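The Shirt Method

In the second winter of the project I was sent to Dredberg to learn how the folding was done. I had only the paper with me, printed on both sides to save sheets, and I had read it so many times on the train that the corner of the first page came away in my hand.

The paper made a simple claim. If a person does a task with the same fingers that the robot will have, then the robot can learn the task from the person, and no robot has to be present while the teaching is done. I believed this claim. I had also tried it for a month at our own laboratory in Jeltmont, with towels, and our robot had learned to drop towels.

The woman who opened the door did not ask about my journey. She gave me slippers and a gripper.

"What is your success rate?" she asked.

"It depends on the towel," I said.

She wrote this down, and I was ashamed of it for the rest of the day.

The laboratory was two rooms above a shop that sold lamps. Everybody there worked in pairs. I had expected one teacher and one learner, but in fact they were both teachers, and the learner was a machine called Blöndal that stood downstairs behind a locked door. It was a rule that the people who gave the demonstrations did not watch it practice. They had noticed that a person who sees the robot make a mistake will begin to move in a strange way, very slow and very clear, as one speaks to a foreigner. I know that way of speaking well. The robot learned worse from it.

"Do not be kind to it," the woman said. "Just lift the shirt."

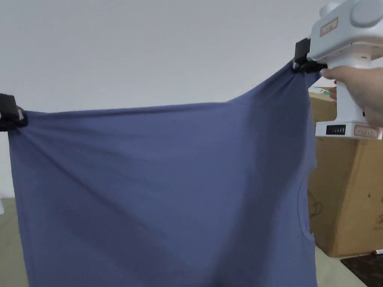
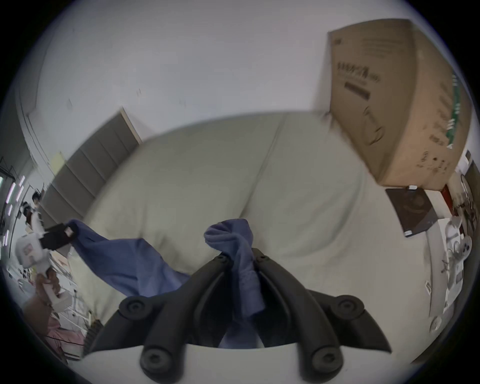
The method had a name on the door, Fisudau, and it had one part that was not in the paper. I found it on the third day, by being bad at it. I squeezed the handle, the fingers closed on the cloth, and I lifted, and each time I looked at my own hand to see if it was right. With a blue shirt pulled between two black gripper jaws you can see very well where the cloth is held, because the folds run out from each of those places, but I was not looking at the folds. I was looking at my thumb. The woman stopped me and said that the machine would never see my thumb. It would have only the view from the gripper, so I must decide everything from what the gripper could see. If I used my own eyes to find a sleeve that was hidden from the tool, then I was teaching it to be lucky.

After that she made me work with my chin up. I was allowed to look at the small screen on the wall, where the view of my gripper was shown, round like the bottom of a glass. It is difficult to find a shoulder seam in such a picture. The near things are huge and the far things run away to the rim. For one whole morning I found only hems.

But my demonstrations became better. I can say this with a number. Before the screen, the network that was trained on my part of the data finished 34 folds when it was given 400 tries. I was told this figure in the kitchen, in a polite voice. It was the second worst figure they had ever recorded, and I did not ask about the worst.

We gave demonstrations for many days. I will not tell about them all, since they were the same day. Pick up the shirt, find the second corner, pull until the cloth is straight but no more, lay it down, release. Shake it into a heap and begin again. In the evening my hand kept the shape of the handle, and I held my spoon like a tool. My partner on the other gripper was a quiet man with a cold. We learned to lift at the same moment without a word. Once, when he sneezed, I sneezed too, and that demonstration was thrown away.

I began to think about my mother, who folded for a hotel. She never looked at the sheets. She looked out of the window at the buses, and the sheets arrived square on the pile. When I was small I asked her to show me how, and she tried, and then she could not do it. She stood with a corner in each hand and laughed at herself. "Go away," she told me, "and I will remember." I had not thought about it for 40 years, and now I understood the rule of the locked door better than from any page of the paper.

On my last evening the new training was finished. The woman came up from downstairs with her coat already on. She put a sheet of squared paper next to my soup. It had the date, 22/11/2020, and two columns, one for the first training and one for the second. I read the second column twice.

"Is it from my data only?" I asked.

"Yours and his," she said. The quiet man was washing his cup and did not turn around.

I asked if I could see Blöndal, only for a minute, now that I was going home and would give no more demonstrations. She thought about it for quite a long time.

"Will you do this work again, in Jeltmont?"

"Yes," I said. "In March."

"Then no."

So I went down the stairs past the locked door. A motor was running behind it – it went up, waited, came down, waited. I stood there in my socks, because I had given back the slippers. I tried to hear if the shirt was straight. Then I put on my shoes and walked to the station, and on the train I did not take out the paper.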